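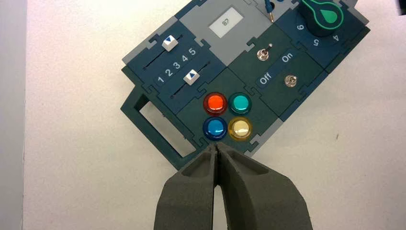
I have a soft spot for anything with a proper switch on it, so you can imagine how I've spent my evenings since the task board kit landed on the table. Evenings, plural! I'd planned on one.

It's all jigsaw tiles. You push the edges together and build whatever layout you fancy, mostly in that lovely dark blue-green with a few lighter grey ones mixed in. My first go was a long, thin thing that Touran said looked like a draught excluder. This one is much better, with the screen up at the top and the big green knob in the corner where you can get your hand round it.

And the knob! It has a bright green teardrop for a pointer and white numbers on the tile around it, and I can't walk past without giving it a turn. Damián likes the toggles best. He says the metal ones are the only switches worth having, and he flicked them for so long after dinner that Kourosh asked him to go and do it in the other room.

I do have one grumble. The instructions cover 50 pages and manage to leave out which way round the display tile goes, so mine went in upside down twice. If you get the same kit, lay everything out loose first and only press the edges home when you're happy, as they grip hard and my thumbnails have suffered for it.

The probe on its cable is what I want to get to grips with next. Saeed has one of these boards too and keeps sending me messages about his, all capital letters, so I'm off to his on 11/27/25 to see what he's done with it. I'm taking my spare tiles and a cake.

If anybody has found a good box for storing the tiles flat, please leave a comment. Mine are living in a roasting tin and I'd quite like it back.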